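[Billcombe-rooms] Re: Cables and fabric in a small workroom
From: Eleni Janevski
Date: 12/20/18

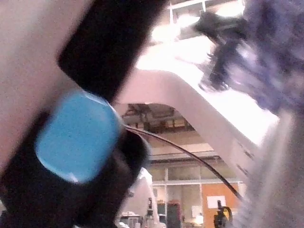
902 words

Vitalii Maksymiv wrote:

> Hello all,
> I am moving my work table into the smaller room and I have two
> questions. First, what do you do with thin cables that must go
> from one side of the room to the other? I tried to pull mine
> tight along the table edge and the plug came out two times in
> one week. Second, the room has hard walls and sounds like a
> bathroom. My sister offers me a big piece of thick fabric, but I
> am afraid it will collect dust and make the room dark. Is it
> worth it? I don't want to buy special panels, I have seen the
> prices.
> Also, if somebody still has the list of measurements from the
> discussion in August, please send it again. I lost it together
> with my old mail.
> Vitalii

Dear Vitalii, dear all,

I answer with some delay, I wanted first to look at my own room again before I give advice. It is a little bit embarrassing to recommend something and then find that at home I do it differently.

About the cables. I made the same mistake as you in the beginning. I thought a cable looks tidy only when it is straight, and I fixed everything with clips so it was tight like a string. Then each time I moved something by the width of a hand, I had to open the clips again. Now I let a thin cable hang in a soft curve, as the black one in my picture does, and I fix it only at the two ends. The curve must be long enough that you can move what is on the table without thinking, but it should not reach the place where your feet go.

For fixing the ends I use a strip of cotton band, tied one time around and closed with a small knot. Biljana Popescu recommended here the plastic clips with glue on the back. They hold well on a smooth surface, I agree with her, but on painted wall mine took the paint with them and I had to repair it. If you rent your room, please try one in a corner first.

One more thing about color. A thin black cable is very easy to see against light walls and windows. Some people dislike this and buy white ones. I prefer the black one, because I notice it in time and I don't catch it with my sleeve. With a white cable behind my chair I had the opposite experience, and a full cup of tea was also involved.

About the fabric. Yes, take it from your sister! I would take it even if you are not sure about the color. Mine is purple-blue, with an uneven, spotted tone, and I was not in love with it at first. But the uneven tone is practical – small marks and dust do not jump to the eye like they do on one plain color. On the side next to something white it also makes the white look cleaner, so I keep it there.

For the sound, a flat sheet pulled smooth over a wall did very little for me. When I pushed the same sheet together in deep folds, I could hear the change when I clapped my hands. So if your piece is big, do not cut it to the exact size of the wall. Leave the extra width and let it fold. Stojan Golob wrote that he hangs his with some space behind it, and he is satisfied, but my room is too narrow for this and I cannot say from my own experience.

It will make the room dark only if you put it next to the window or over it. I keep fabric away from the windows and leave the light side of the room to light things. The white curved piece catches so much light from the top that on a bright day I don't switch on the lamp before afternoon. Underneath, the white goes a little pink and gray, and at first I thought it was dirty and wiped it with a wet cloth. It was only the shadow. Aparecida laughed at me for this, you can read it in the old messages.

Dust: I shake the fabric outside when I change the bed sheets, and I wash it cold in spring. If your piece is lined, please ask your sister what is inside before you put it in the machine. My first one came out of the wash shorter on one side, and I could only use it for covering the bicycle.

The measurements from August I have, but only my own part. The fabric is 253 cm wide before folding. The table height in the list was 700 mm, and this was for Aparecida's table and not for a general rule. I remember that several people copied it and then complained about their backs. The rest was in the message from Stojan, maybe he can send it one more time. If not, I will look on my old computer during the holidays.

And one question from my side, if somebody has patience. I want to put a round corner protector on the edge where I pass each day with my hip. The shop in my street has only the transparent kind, ten pieces in a bag, and after one summer they turn yellow. Has somebody found soft ones that stay clean? Bright color is no problem for me, I would even prefer it. Foam is okay too if it does not crumble.

Vitalii, please write how it goes with the plug. If it still comes out after you give the cable more length, then maybe the socket is tired and not the cable, and you should let somebody look at it.

With kind regards,
Eleni

_______________________________________________
Billcombe-rooms mailing list
To leave the list, send an empty message with the subject "unsubscribe"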